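2023-03-07
By Hoi-yan Liao
3 min read

Unit 4: Reading a tabletop

Before you sand or finish a board, look at how it was cut. Flat-sawn boards show loops, arcs and wide curves. Quarter-sawn boards show straighter lines, set closer together. Most tops in the Brallmont workshop are flat-sawn.

Mark any scratches in pencil and keep the marks light. Sand with the grain, starting at 200 grit and moving to 400. Leave 600 for the last pass between coats.

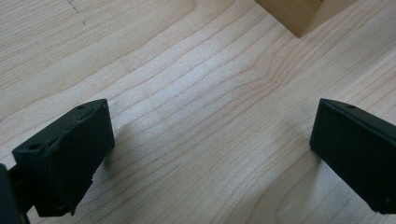
Which way do you sand where the grain curves?

Follow the general run of the board and keep the strokes long. Trying to trace each loop leaves uneven patches.

A pale top with a matte or satin finish hides small faults better than a gloss one, but cross-grain scratches will still show under a low lamp. Check from both ends before you wipe down.

For next time, bring one offcut and a soft pencil. Yen-ting Kwan has the spare sanding blocks.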